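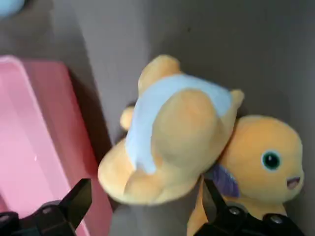

Can I use the Homix soft toy set if I only have one arm?
You can, and plenty of the method works fine that way. Every demonstration is split by arm, so you load one side and leave the other out. The handover tasks are the only part you'd miss.

Homix Soft Toy Sorting Set
From the Stiltwood bench, sold through Quintero

I put this set together because I was fed up with testing pick-and-place on wooden cubes. Cubes are easy! A plush toy squashes, rolls over, hides its own legs and has a habit of lying on top of the one you wanted. So the set is all soft toys and shallow trays, plus the recordings and the training recipe I use myself at Stiltwood.

In the download you get 1440 demonstrations, all driven by hand, with the wrist views and the fixed views lined up in time. I left the fumbled grasps in and marked them, and please don't filter them out before you've tried training with them (more on that in a minute).
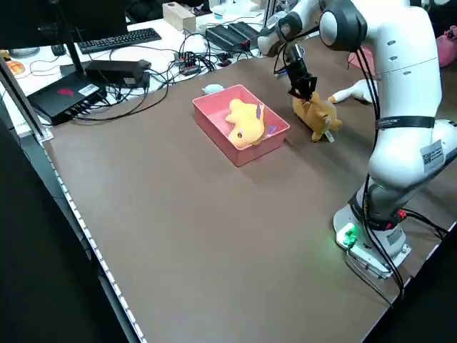 Gripper closed on an orange-yellow plush next to the pink bin, with another yellow toy lying inside.

What the method does
The idea is pretty simple. Most sorting policies I've tried pick a grasp point once and then commit to it. Mine keeps asking, all the way down, whether the toy still looks the way it did when the arm set off. If it doesn't, the arm backs up a little and picks again. That check is a small network of its own, trained on the marked fumbles, and it runs on the wrist view only. I did try feeding it the fixed view as well – it got slower and no better, so out it went.

The toys are a mixed bunch, 34 in all, and I chose them for being awkward: slippery fur, floppy wings, stubby feet, tags that catch.
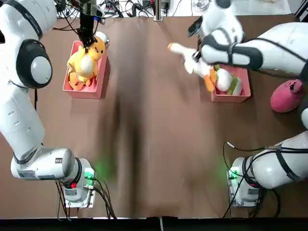

With both arms going, the recipe trains one policy per side and a shared stop signal between them. I'd expected to need something much fancier. The shared signal was enough to keep them out of each other's way over the middle of the table, though it does make them a bit polite, and you'll sometimes see both hang about waiting.

How it did
I ran 152 test pickups at Bravville, on a table the policy hadn't been trained on. The version with the check dropped fewer toys than the plain one, and the gap was widest when toys were touching. With toys spread well apart I couldn't tell the two apart, so if your table is always tidy you may not need this at all.

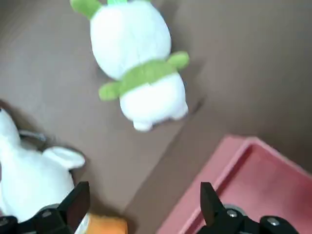
White fur on white fur is still my weak spot. The policy treats neighbouring toys as one big toy, goes for the middle and comes up with a pinch of each, or nothing. I'm recording more of those at the moment and they'll be a free update for anyone who's bought the set.

What's in the box
34 soft toys, washable, in a cloth sack
2 shallow plastic trays
Download code for the demonstrations, marks and training recipe
Printed setup sheet for camera placement

Not included: arms, grippers, cameras or a table.

Spare trays and single toys can be ordered from Quintero. If you've trained on the set and got something odd, send me the log – I read them all, and the odd ones are my favourites.

Page updated Feb 13, 2020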